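Open day at Gronel, or how I spent a whole July afternoon looking at pill bottles

So I finally made it out to the Gronel open day! I'd been meaning to go for two years, and then Tyson Penner (we used to work the same pharmacy counter, he's now in purchasing for a small chain) had a spare pass and a car with working AC, and that settled it.

First the boring part. Parking is on the far side of the building, the sign is tiny, and the coffee was gone by 10 a.m. If you go next year, eat before you come. Check-in was quick and they gave us badges and a floor map, which Tyson left on the roof of the car.

We started with the Masson booth in the lobby, mostly because it was closest. They sell conveyor bits and a label printer I already know too well, so we didn't stay. What I'd come for was upstairs: Floker, the two-arm tabletop kit that's being pitched to pharmacies and labs that can't fit (or pay for) one of the big cabinet machines. Jericho Tiongson was running the demos. He talks fast and he let people interrupt him, and I interrupted him a lot.

The idea is pretty simple. You get a pair of arms, the grippers, wrist cameras, and the software, and you teach it your own small handling jobs. Moving bottles from a shelf to the table, lining them up, handing them along, that kind of thing. It doesn't count pills and Jericho was very clear about that when a man behind me asked three times.

Bottles on the work table, from the wrist cameras:

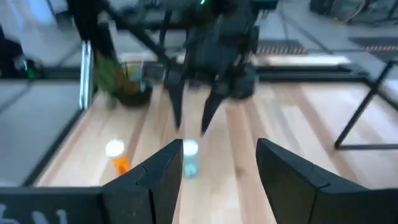
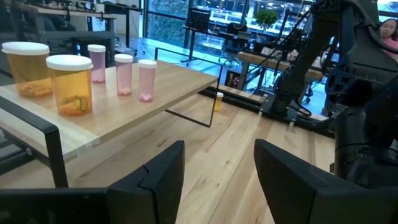 I asked the question I always ask, which is what happens when somebody swaps bottle suppliers and the caps are suddenly a hair wider. Jericho's answer was that you re-teach the grip, and that they suggest 70 practice runs for a new bottle. Seventy sounds like a lot to me for a busy store - but then I remembered how long it took us to train the last summer hire, so fine.

Price came up, of course. You can lease the kit for 845 a month with support included, and there's a setup fee of 1000 on top. Tyson got very quiet at that and started typing on his phone. I think for a single store it's a stretch. For a central fill site with a few people doing nothing but moving containers all day, I could see it making sense. The support plan is through Allisis, a separate outfit, and I didn't love that. Who do I call when it's the arm and they say it's the software? Marthinus Sibiya from Allisis was there and gave me his card and a decent answer (one phone number for everything, they sort it out between themselves), but I'd want that in the contract.

Things I liked: the small footprint, and the setup screens, which I could follow without help. Things I liked less: the manual is 27 pages and hardly any of them cover cleaning. For anything near medication that needs fixing before I'd sign. Jericho wrote it down, at least.

After that we caught the tail end of a talk by Urs Bachmann on floor layouts, which was drier than I'd hoped but had one good slide on how much walking techs do in a shift. I've asked for a copy. Then lunch, finally, from a taco truck out back - get the fish.

Tyson has asked for a trial quote for his central site and I'm going to tag along if they get one. I'll post again once we've had it running with our own bottles and our own labels on them.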